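Apr 1, 2025
by the Tument workshop desk

Caught the builder between jobs at the Zilside shared workshop, so this is short. The project is called Plelley - a pair of hand-held grippers, home built, meant to teach a robot arm to do laundry. Started in December on a kitchen table in Sepúlveda.

Why cloth? "Because blocks were boring. I did blocks for 2 months. A block stays where you put it."

And mesh is the worst of it, apparently. "It folds over itself, it sags, you see straight through it. The fingers are fine on a thick hem. On one layer of net you close them and hope."

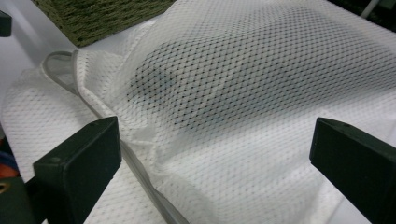 "So I go for the cord edge when I can," the builder went on. "More to grab. The first fingers were too round, these are square and I like them alot better."

Cost? A shrug. Most of it went on fasteners and on parts that got printed wrong. 6 versions of the finger so far. Version 2 is still in a drawer, "out of spite."

Black fabric is another headache - dark grippers, dark cloth, hard to tell one from teh other on video. The answer was to put something white down on the table and keep going.

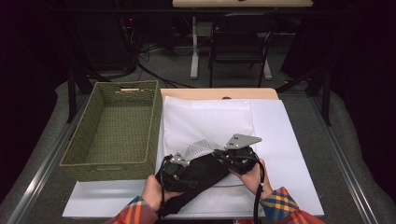
What's next

Softer pads on the tips. A lighter cable. "My wrists hurt after an hour, so that first."

Comments

Any chance of the finger files? Would like to try with socks.

Square tips snagged on everything when I tried it. Round the corners just a little.

Is the shop still open Tuesdays?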